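Taking a school group to a robotics open day – what do they get to do, and is 11 too young?

Posted in: Days Out and Visits > Science and Technology
Asked by prulata_parent

I help run an after-school club and we have been offered places at the Irnari open day in December. We would be bringing 20 kids, ages 11 to 14. The flyer says "hands-on data session with hand-held grippers" and "guided demonstration" and then gives a map and a parking note. That is all the information I have.

What I would like to know before I say yes:

Is it mostly standing and watching, or do visitors get a turn with the equipment?

How long does it take? Our bus has to leave at 3:30 p.m.

Are the grippers too big or heavy for smaller hands?

Does it make sense to kids who know nothing about robots? A few of ours build things at home but most do not. We went to a factory tour last year where the guide talked for an hour about conveyor bearings and I lost half the group to their phones.

I emailed the address on the flyer and got an automatic reply. If anyone has been, please tell me what it was like.

drusine_dad

We went last year. It was good. Parking is bad, use the lot behind the library. Kids got a turn. Bring snacks because the vending machine only takes coins. I think it was two hours or maybe a bit more, we left before the end.

Schouten_Makers

I have taken groups to this open day twice, most recently with 23 people including the adults. I can answer most of what you asked.

The day is in two parts. First there is a talk in the main room, with slides and a video of an arm putting dishes in a rack. It lasts 20 minutes and the younger ones got restless toward the end. After that you are split into groups of no more than seven and sent to the tables. The tables are the reason to go. Each one is set up with ordinary household things, and people take turns picking them up, moving them and putting them down with the grippers. The staff explain that the recordings are used to teach a robot how a person would do the same job.
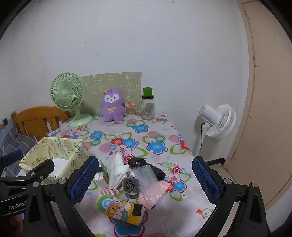
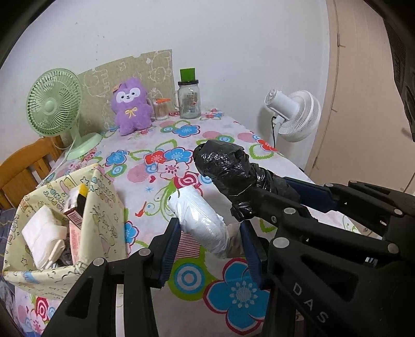

Size of the grippers was my worry too, and for most of our kids it was fine. The opening and closing takes very little strength. What they found hard was judging where the tips are, because your hand is farther back than you expect. My advice is to have them start with something that has an easy shape. A folded umbrella or the yellow container with the cartoon bears is a fair first try, and the gray knitted scrubber is soft enough to forgive a bad grip. Things wrapped in shiny plastic, like the black bundle held in the second picture, are better left until they have had some practice. It also gets harder when two grippers are over the table together, and the kids need to talk to each other about who is going where. Ours bumped a lot at first and then sorted it out between them.

Our smallest kid, who was nine, used both hands on the one gripper. The staff did not mind. At 11 I would not expect a problem.

On time: we arrived at 1 p.m. and were done with the tables a little before three. There is a question period after that in the main room, which is optional. With a 3:30 bus you would be fine if you skip it or leave partway through. Coats go in a side room at the far end of the building, so allow for that. We lost a glove there both years.

As for whether it makes sense to beginners, I would say the table session does and the talk only partly does. The word "trajectory" was used a great deal and was not explained. I told our group beforehand that it means the path a thing moves along, and that was enough. The guide at our table was patient and let them ask anything. One boy wanted to know whether the robot would learn his mistakes as well, and he got a proper answer – the recordings are checked and some are thrown out.

Two things I would change. The groups rotate by a bell, and the turns were uneven, so a couple of ours got half the time others did. Ask your table guide at the start to keep an eye on that. Also, there was no sheet to take home. We had the kids write down one thing they picked up easily and one thing they dropped, and used that at the club the next week.

If the email does not get you anywhere, try the phone number on the back of the map. It is in very small print. They were quick to answer when I called in the morning.

prulata_parent

Thank you both. I had not noticed there was anything on the back of the map. I called and they have put us down for the 1 p.m. start, three groups. I have asked for a guide who will keep the turns even.

bench_and_bolt

Check if they need permission forms for the recordings. When my daughter's class went, the forms had to be in a week ahead and two kids had to sit out the table part because theirs were late. They could still watch but they were not happy about it. This was at the Drusine site though, it may be different at yours.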